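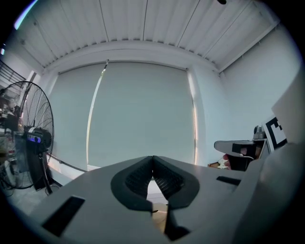 June, evening. Parade flags for Kumatstead Day are finally moving! The first swallowtail came off the table tonight and I like it so much more than the plain rectangle we flew last year. Most of the fuss was over the cut at the tail. My early sketches had it wide and lazy, like an open book, and it looked limp even on paper. What I want is closer to the way those two dark gray fingers lean in and meet at the top, a narrow V with a bit of curve coming into it. Drew it that way on brown paper, folded it in half, cut once, and it was right on the first try.

**Fabric.** Nylon from Jamurard for the parade set, cotton for the porch flags. The nylon frays if you so much as look at it, so hot knife only, and go slow into the point of the V. Test strip 3 is the good one (1 and 2 have brown edges, keep them for patches).

**Size.** 24 by 38 inches finished. Zuzanna Kołodziej held one up at the far end of the parking lot and I could read the wheat sheaf just fine. The lettering, no. I'm dropping the lettering. A flag shouldn't need reading, and people in Kumatstead know where they live.

**Color.** The green is lovely in daylight and goes almost black under the shop lamps – don't judge it in here, take it outside. Volkan Uçar wants a thin white line between the green and the gold and I was against it until he pinned one on. Now I can't see it any other way. Going with white, half an inch.

**Stitching.** Double row on the fly end, triple at the corners. Bobbin tension drifted after the second flag, so check it before starting a new one. I love the sound the machine makes when it's set right!

Count so far: 8 cut, one sewn. The order is 17 for the parade route plus whatever the school asks for. Kakden is lending the poles, so I need the real diameter before I sew any more sleeves. The one I made tonight fits our old pole with room to spare, which tells me nothing about theirs.

Next:

- call Kakden re: poles
- more gold thread (Nigam, the thick one)
- ask Volkan for his pinned sample back before he unpins it
- wash test on the cotton, warm, twice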